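Drinks can
Reading time: 6 minutes

We use cookies to keep this site working and to see which articles are read. By carrying on you accept this. Change settings

A drinks can is a sealed metal container made to hold a single serving of a drink, most often a fizzy soft drink or beer. Nearly all modern drinks cans are made of aluminium, though steel is still used in some countries. The can is light, stacks well, keeps out light and air, and can be melted down and used again. It is opened by a lever, called a tab, fixed to the lid.

Origins

Food had been sold in metal cans for more than a century before drinks were. The difficulty was pressure. A fizzy drink pushes outwards on its container, and early food cans, with their soldered seams, tended to split when filled with beer. Drink also takes on the taste of bare metal quickly, so a lining was needed. Both problems were dealt with in the United States in the 1930s, when canned beer first went on general sale. A Welsh brewery followed soon after, helped by the local tinplate trade.

These first cans were steel and heavy by later standards. Some had flat tops and were opened with a pointed tool that punched a triangular hole. Others had a cone-shaped top closed with a crown cap, so that they could be filled on the same lines as bottles. Cone tops lasted in small breweries into the 1950s and are now sought by collectors.

Soft drinks took longer to move into cans. They are often more acidic than beer and more highly carbonated, and the early linings did not stand up to them well. Canned soft drinks became common only in the 1950s and 1960s.

Parts and shape

A modern can has two main pieces, the body and the end. The body includes the base and is formed from one piece of metal, so there is no side seam. The end is the lid, which is made separately and joined to the body after filling. The tab is held on by a rivet drawn up out of the metal of the end itself, so that no hole is made through it.

The base curves inwards. A domed base resists pressure better than a flat one of the same thickness, and it leaves a narrow ring for the can to stand on. The neck tapers in towards the lid. A smaller lid saves metal, and the end is the thickest part of the can, so even a slight narrowing matters to the maker. Lids have become smaller several times since the 1960s for this reason.

The wall is very thin, thinner than a sheet of card. An empty can is easily crushed by hand, but a full one is stiff because the pressure inside holds the wall tight. Still drinks do not supply this pressure. Fillers usually add a drop of liquid nitrogen before sealing, which turns to gas and does the same job.
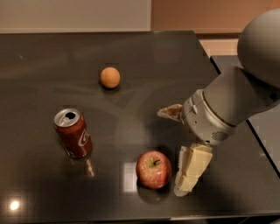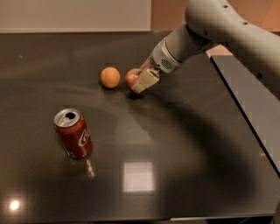 A Coca-Cola can with its tab folded back (first picture), and an apple (second picture).

Manufacture

Body making starts with a wide coil of aluminium sheet. A press cuts discs from the sheet and forms each one into a shallow cup. The cup is then pushed through a set of rings, each slightly tighter than the last, which stretch the side upwards and thin it. This is known as drawing and wall ironing. The uneven top edge is trimmed off and the can is washed to remove oil.

Printing comes next, while the can is still a straight-sided cylinder. The inks are laid on a rubber blanket and passed to the can in one turn. A clear varnish goes over the print, and the inside is sprayed with a thin lacquer and baked. The neck is shaped last, along with the outward lip that will hold the end.

Size of plant varies a great deal. A large line makes cans by the million each day. At the other end of the scale, the works at Dralley ran for most of its life with a staff of 83, making plain cans for regional brewers, which were finished with paper labels. It closed when its main customer, the Clorkia mineral water company, went over to plastic bottles. The building still stands.

Filling is normally done elsewhere. Empty bodies travel to the drinks maker on pallets, with the ends packed separately in paper sleeves. The can is rinsed, filled cold and capped within moments. The edge of the end and the lip of the body are then rolled together into a double seam, with a soft sealing compound between them. Faults in this seam are the most common cause of leaks, and samples are cut open for checking throughout a shift.

Opening

The pointed opener was a nuisance to anyone who had left it at home. The pull tab, or ring pull, appeared in the early 1960s and came away from the can completely, along with a tongue of metal. It was popular at once and soon caused a litter problem. Loose tabs cut bare feet on beaches and were swallowed by people who had dropped them into the can.

Several replacements were tried in the 1970s. One had two raised buttons to be pushed in with the thumb, and drinkers disliked it. The stay-on tab is the one that lasted. Lifting it presses a scored panel down into the can, where it stays attached along one side, and the tab is then folded back flat. Britain changed over later than the United States – detachable ring pulls were still a common sight there in the 1980s.

Sizes

The usual soft drink can in Britain and Ireland holds 330 ml. The American standard is 12 US fluid ounces, or 355 ml. Beer is widely sold in 440 ml and 500 ml cans. Small cans of 150 ml are used for mixers and on aircraft. Slim cans, taller and narrower than the standard sort, became common with energy drinks and are now used for many others.

Recycling

Aluminium can be melted and rolled again without losing quality, and doing so takes far less energy than making new metal from ore. Cans are collected from households, from public bins and, in a number of countries, through deposit schemes in which the buyer gets a small sum back. The cans are shredded, heated to burn off the print and lacquer, melted, and cast into blocks for rolling. Steel cans are pulled out with magnets at the sorting stage.

Collecting

Can collecting grew into an organised hobby in the 1970s. Collectors look for early examples, short print runs and cans from breweries that have closed. Condition counts for a lot, as steel rusts and old print fades in sunlight. Many collectors empty a can through two small holes in the base so that the lid stays whole.

One of the larger private collections to be opened to visitors is the one at Skestlow, put together by Þórey Skov. It holds 3,000 cans, nearly all of them soft drinks, and includes 36 cone tops. The Tsakiris lemonade cans, sold for a single summer and withdrawn after complaints about the lining, are the best known part of it. The collection is open from May until the end of September.

See also: Aluminium; Bottle; Carbonation; Crown cap; Tinplate

Comments (4)

marjoram_hill
Worked at Dralley for 10 years on the washers. The paper labels came off in the fridge, every brewer complained about it. Good to see the place mentioned.

Pete W.
The push-button lids deserve more than a line. I remember having a go at one on holiday as a boy and getting most of it down my shirt.

T. Okell
Is Skestlow open on bank holidays? The phone number I have rings out.

marjoram_hill
@T. Okell It was last year, mornings only. There's a bell at the side door.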